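From: Stojan Petek
To: Ollton household list
Subject: Re: remotes for the upstairs rooms

Tyson Beaudoin wrote:

> Does anyone know which batteries the old remotes take? I have 14 of
> them in a drawer from when we cleared out the Kisow rooms, and half
> have no battery cover. I was going to order a box of cells but I
> don't want to end up with the wrong size again. Also, is it worth
> keeping the ones with no cover, or should they all go to recycling?
>
> Tyson

Tyson,

Most of the ones from Kisow take two AAs. There were five flat gray ones that came with the Dronow sets and those take AAA, so pull them out before you order. The size is usually molded into the bottom of the compartment, but on some of them it has worn down and you need a flashlight to read it.

I would keep the ones with no cover if the springs are clean. A strip of masking tape across the back holds the cells in fine. Use paper tape, the clear kind leaves glue on the case and picks up dust. If there is white crust on the springs, wipe it with a cotton swab and a little vinegar, let it dry overnight and try it again. If the spring has rusted through, recycle it.

Please don't order 500 of anything. Semeniuk sells AAs in small boxes and we still have a part box on the shelf by the boiler – the shelf label says 837, same as the room key next to it. Take from there first.

When you test them, point the remote at your phone camera and press a button. On most phones you will see the light at the front blink on the screen. That saves carrying each one up to the TV. The front camera works better than the back one on mine.

Stojan
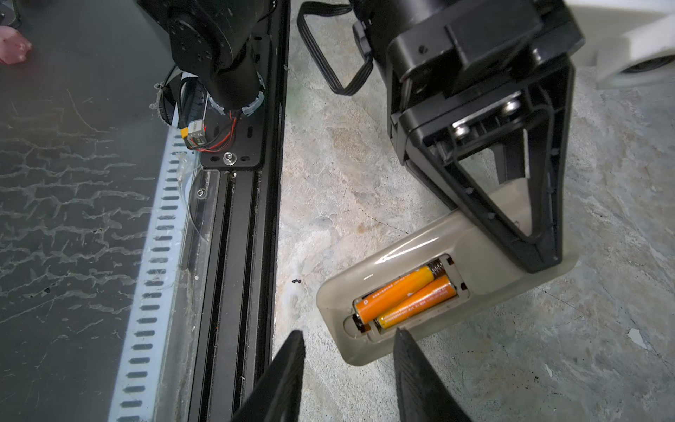
Seating the cells is where most of the trouble is with these. The flat end goes against the spring, so push that end in first and then press the other end down until both cells lie level. The upper cell in the beige one is sitting up at a slight tilt, and I would press one like that flat before putting any tape over it. Don't mix an old cell with a new one, and take both out if the remote is going back in the drawer.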